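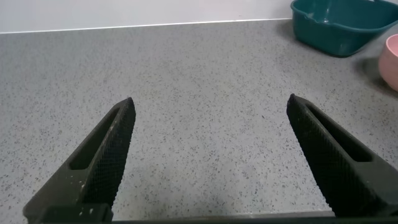
Written by Obaidul Seneviratne for Gelinlow. Revised 2019-11-06

Section 4: Setting Up the Counter and Portioning Dry Food

This section covers the basin, the bowl, and the cup with the loop handle. Read it through once before you fill anything. If you are using the set for pet food, also read Section 6, which covers cleaning between different foods.

4.1 Choosing the spot

1. Pick a stretch of counter that backs onto a wall. The wall stops the basin from sliding when you push the cup into it.
2. Clear the counter and wipe it down with a damp cloth. Let it dry fully.
3. Check along the line where the counter meets the wall. Crumbs and old pieces of food collect there, and they are hard to see on a speckled surface. Use a dry brush or the corner of a cloth.
4. Leave an open area in front of the basin and to the right of it. You need room to set the cup down between portions.

Note: An outlet on the wall above the counter is fine as long as nothing is plugged into it that hangs down over the bowl or basin. Run any cords away from the area where the cup travels.

Caution: Do not set up next to a stove, a toaster, or a sink that is in use. Steam and splashes will soften dry food in an open basin.

4.2 Placing the parts

1. Wash the basin, bowl, and cup in warm water with a little dish soap. Rinse and dry them. Dry the inside of the cup with a cloth, then leave it upside down for a few minutes.
2. Set the basin on the counter with its back rim close to the wall. Turn it so that the small handle is on the right.
3. Set the bowl in front of the basin. The gap should be small. On our test counter at Clumdale we kept it to 9 mm or less, and very little food ended up in between.
4. Set the cup against the wall to the right of the basin, with its handle also on the right.

If you are left-handed, reverse everything: basin handle on the left, cup to the left of the basin. The bowl stays in front.

The basin holds 1,470 ml to the rim. Do not fill it that far. Stop two fingers below the rim, or you will push food over the edge every time the cup goes in.

4.3 Measuring a portion

A level cup of small dry pellets weighs around 34 g. Treat that as a starting point only. Larger pieces leave more air between them and weigh less per cup, and beans usually weigh more. Weigh a few level cups of your own food on a kitchen scale, take the average, and write it on the card that came in the box.

1. Hold the basin steady by its rim with your free hand.
2. Push the cup into the food at a low angle, then turn it upright as you lift.
3. Shake it gently from side to side over the basin until the food lies level. Do not press the food down.
4. Move the cup over the bowl. Keep it low, no more than a hand's width above the rim.
5. Tilt the cup slowly and let the food run out toward the middle of the bowl.
6. Tap the side of the cup once with a finger if pieces stay behind.

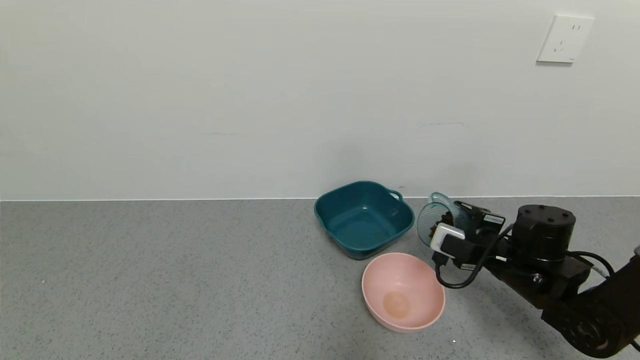 Figure 4-1. Cup tilted to the left with dark brown contents, bowl and basin on the counter.

Note: You can see the level through the wall of the cup. Look at it from the side, at eye height. Looking from above makes a half-full cup seem fuller than it is.

Caution: Dry food dust is slippery on a smooth counter and on a hard floor. Sweep up spills before you carry on.

4.4 Checking the layout with the parts empty

Do a dry run before the first real fill, and again if someone else is going to use the set. It takes a minute.

1. Leave the basin and bowl where they are, with nothing in them.
2. Pick up the cup and move it from the basin to the bowl and back a few times.
3. If the cup bumps the rim of the basin on the way out, slide the bowl slightly to the right.
4. If your wrist or sleeve brushes the wall, bring both parts forward by the same amount. 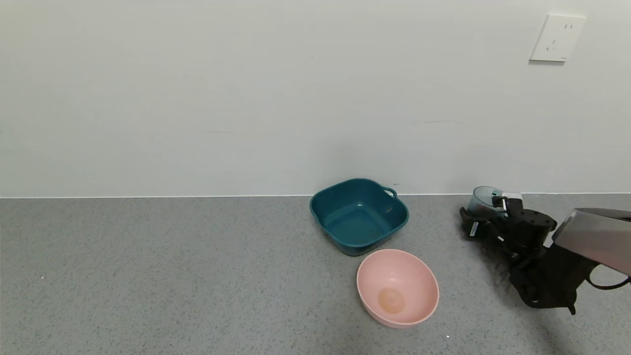
Figure 4-2. Empty basin and bowl, with the bowl close to the front of the basin. The cup is held to the right.

The round mark in the center of the bowl is a useful target when you pour. Small portions cover it only partly, and that is normal.

4.5 Larger portions

For anything over 100 g, pour in two or more rounds and let the food settle in the bowl between them. Heaping the cup to save a trip gives uneven results. In the trials Khondokar ran for us in May, heaped cups were the main reason that portions came out too large.

Food tends to gather on one side of the bowl when it is poured from an angle. Turn the bowl a little before the next cup goes in, or tip it gently to spread the pieces.

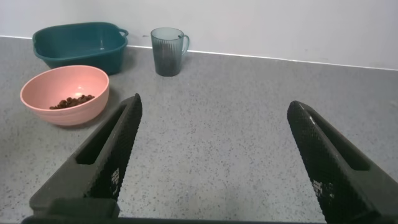
When you have finished, return any food left in the basin to its sealed container and brush out the dust. Do not store food in the basin overnight - it has no lid. The Cornovetti storage tub, sold separately, takes a full basin with room to spare.

4.6 If something is not right

Food sticks inside the cup: the cup was put away damp. Empty it, wash it, and dry it completely.

The basin slides: the counter or the base is dusty. Wipe both.

Portions vary from day to day: check that the cup is leveled the same way each time, then weigh a few cups again. A new bag of food often needs a new figure on the card.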